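**Audiobook app loses my place between chapters**

Posted by Udham

I'm 3 chapters into a long history title on the Wundus app. Each time I close it, it goes back to the start of the chapter. Phone has 200 MB free. Is there a setting for this?
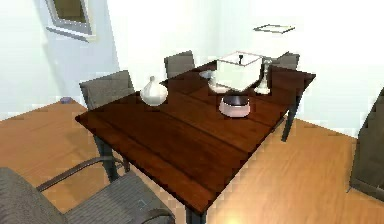

**Gashi**

Go to Playback, then Resume, and choose Last Position. The default is Chapter Start, at least on my version. I listen at a dark wooden dining table like that one with the phone face down, and it's kept my place since September. Sign out and back in afterwards.

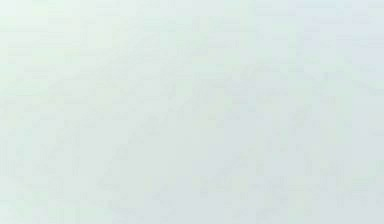
If it still jumps, delete the download and get it again over wifi.

**Toshiko Sugiyama**

200 MB is too little. The app can't save a bookmark when storage is low – clear at least 2 GB and try again. Mine did the same with a 5 hour biography.

**emden**

same problem here, gave up and borrowed the CDs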